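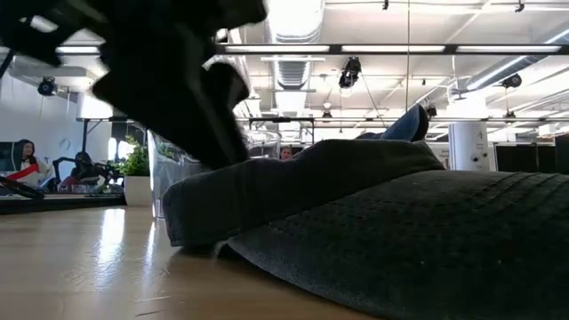
Jarden Mending Hall Opens Its Doors for a Second Season of Free Repair Nights

JARDEN – The Jarden Mending Hall is back in June with a new season of free repair nights, and this year there are more tables, more teachers and a whole evening just for sweaters!

The hall, built in 1907 as a glove workshop, will host 52 sessions between now and next spring. Neighbors can bring in torn coats, worn-out blankets or socks with holes in the heel and learn to fix them with help from experienced menders. Thread, needles and patches are free, and so is the coffee.

"Last year people came in with one sock and stayed until we turned off the lights," said Dagný Laxdal, who runs the program. "We had teenagers darning next to retired tailors, and I loved every minute of it."

New this season is a beginner course taught by Mohcine Salem, a former upholsterer. The course runs for four evenings and covers hand stitching, buttons, zippers and simple patching. Ruth Mapplebeck will lead the sweater night and bring yarn from Egilsson, the wool shop on the square.

Doors open at 6 p.m. Children are welcome with an adult. Please wash items before bringing them in, and limit yourself to three pieces per visit – the line gets long!

Press contact: Edeltraud Lüthi, Jarden Mending Hall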